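Clearing a table after a quick meal

A table that has been eaten at and left for an hour is more work than one cleared straight away, but not by much if you take things in the right order. We have used the same order at Sandside for years, in the kitchen and in the upstairs flat, and it holds for one plate or a full table.

Start with rubbish and anything crumpled. Wrappers and used cloths take up the most room and hide crumbs, so they go first. Hold a bag upright when you lift it, then fold the top over before it goes in the bin. Cutlery comes next, then the plate, then the cup.

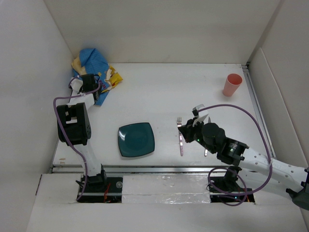
Suleiman Iyamu wrote in to say he does it the other way round and takes the cup first, as a half-full one will go over sooner or later and then the whole table needs drying. He has a point if there is still drink in it. Tip it out at the sink before you touch anything else, and carry on from there.

Forks and knives are best carried on the plate, handles together, with your thumb across them. On a glazed plate they slide, so keep it level. Scrape first if there is anything to scrape – a silicone spatula does this better than a knife and won't mark the glaze.

Plastic cups need a bit more care than people give them. Grease clings to plastic, so wash them before the plates, while the water is clean. If one has picked up a smell, fill it with warm water and a spoonful of bicarbonate of soda, leave it for 30 minutes and rinse well. 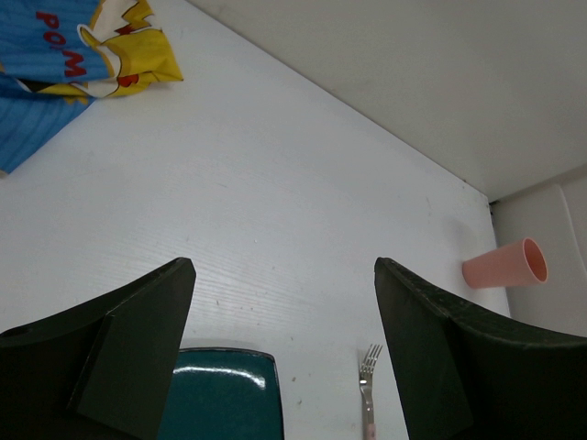
Once the table is bare, brush the crumbs into your hand or a dustpan before you wet anything. Wiping over crumbs only pushes them about and they end up along the wall, where they are a nuisance to get out. Then go over it with a damp cloth, working from the back edge towards you, and dry it with a second one.

White tops show tea and tomato very quickly. For a fresh mark, lay a cloth wrung out in warm soapy water over it for 20 minutes. Older marks may want doing twice. Keep scouring powder away from it – the fine scratches hold dirt and the top looks grey by November.

Rinse the cloth and hang it over the tap.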